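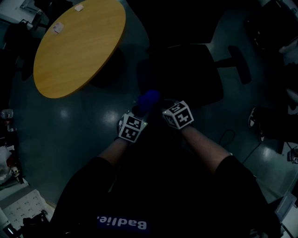 Ivone Meireles respondeu:

Prezados, discordo da leitura feita pela administração do condomínio. A convenção do Edifício Pacheco permite piso de resina nas unidades comerciais, desde que a espessura total do revestimento não altere a cota da soleira. Li o artigo duas vezes e não encontrei menção à necessidade de aprovação em assembleia. O que se exige é comunicação prévia por escrito, com o memorial do fornecedor em anexo.

Odair Rocha respondeu:

Com o devido respeito, a comunicação prévia consta do regimento interno, e a convenção trata do assunto em outro capítulo, o das alterações em elementos comuns. A laje é elemento comum. Se o sistema exige fresagem do contrapiso, há intervenção na laje ou, no mínimo, muito próxima dela. Recomendo que o proprietário obtenha parecer de engenheiro antes de assinar com a Stirkberg ou com qualquer outra empresa.

sindico_bloco2 respondeu:

Acompanho o entendimento do Sr. Odair. Em nosso prédio, uma sala de 284 metros quadrados recebeu pintura epóxi sem parecer, e a discussão sobre responsabilidade por fissuras no teto do andar inferior permanece aberta. O morador de baixo afirma que as fissuras são posteriores à obra. O executor afirma que já existiam. Não houve vistoria cautelar, e hoje não há como resolver a questão por documento.

Ivone Meireles respondeu:

A vistoria cautelar é, de fato, recomendável, e retiro o que possa ter parecido descaso com esse ponto. Mantenho, porém, a distinção entre fresagem e lixamento. O orçamento que recebi da Stirkberg prevê apenas lixamento com disco diamantado e aspiração, seguido de primer e duas demãos. A remoção é superficial. Equiparar isso a uma intervenção estrutural me parece excessivo e pode encarecer sem proveito uma obra simples.

marta.orc respondeu:

Solicito aos participantes que informem valores, pois a pergunta original do tópico tratava também de custo. Para uma sala menor que a mencionada acima, recebi duas propostas: 2775 reais para pintura epóxi à base de água e um valor bem superior, que ainda estou negociando, para o autonivelante da Erkari. A segunda empresa exige que o ambiente fique interditado até a cura completa. A primeira libera o trânsito leve no dia seguinte.

Odair Rocha respondeu:

Sra. Marta, os dois produtos não são comparáveis. A pintura tem película fina e, sob rodízios de cadeira, costuma marcar nos pontos de giro. O autonivelante suporta melhor esse uso. Convém perguntar à Erkari qual a espessura final contratada e exigir que ela conste da proposta, com a tolerância admitida. Convém igualmente perguntar sobre o acabamento – o brilhante evidencia riscos e ondulações do contrapiso, e o acetinado disfarça parte deles.

lab_predial respondeu:

Acrescento a questão da umidade, que ninguém abordou até agora. Em pavimento térreo, ou sobre garagem ventilada, a umidade ascendente provoca bolhas e descolamento. O ensaio com película plástica, vedada nas quatro bordas, é simples e serve como triagem, embora não substitua a medição com aparelho. Em nossa unidade, o ensaio foi feito em março e repetido após as chuvas, com resultados diferentes.

marta.orc respondeu:

Agradeço. A sala fica sobre a garagem. Solicitei a medição e o prestador cobrou cerca de 20 reais por ponto, valor que considerei razoável.

Ivone Meireles respondeu:

Sobre acabamento, divirjo do Sr. Odair. O brilhante é mais fácil de limpar, e a diferença na percepção de riscos depende muito da cor. Nos tons médios de cinza, a poeira aparece pouco. Nos muito escuros, qualquer marca de sola fica evidente ao fim da tarde, com a luz lateral.

sindico_bloco2 respondeu:

Peço que retornemos ao tema da autorização. A Curgate, que administra o nosso condomínio, passou a exigir três documentos: memorial do fornecedor, vistoria cautelar da unidade inferior e declaração de responsabilidade técnica. A vistoria custou 1820 reais, pagos pelo proprietário da obra.

Odair Rocha respondeu:

A exigência me parece correta. Sra. Ivone, a senhora teria condições de transcrever o artigo da convenção? Sem o texto, seguiremos divergindo sobre interpretações.

Ivone Meireles respondeu:

Transcreverei assim que obtiver a cópia registrada. A que possuo é anterior à última alteração, e prefiro não citar redação revogada.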